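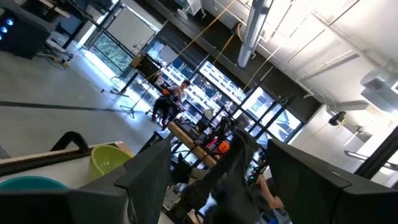
Fabric handling task, seen from the wrist camera. Dark gray cloth between the gripper fingers, bowls on the worktable.

Skerkville Student Robotics Project
Progress report to the Henriques Fund, March 2018

Work in this period went into the fabric handling task. The student team recorded 1172 grasp attempts on the Trokton arm, of which 727 met the hold criterion of 5 seconds without slip. Most failures occurred when the cloth was folded more than once at the pick point – the fingers closed on the outer layer only.

Wrist camera calibration was repeated after the mount was changed. Logs from before the change are kept but excluded from the totals.

The placement stage is behind schedule. Release into a bowl has been scripted but not scored, and the scoring sheet is still under review with the Brammont team.

Spending is within budget. The remaining 300 dollars is assigned to replacement finger pads and cable.

Next period: score placement, add a second cloth type, and submit the entry form for the Brammont student competition.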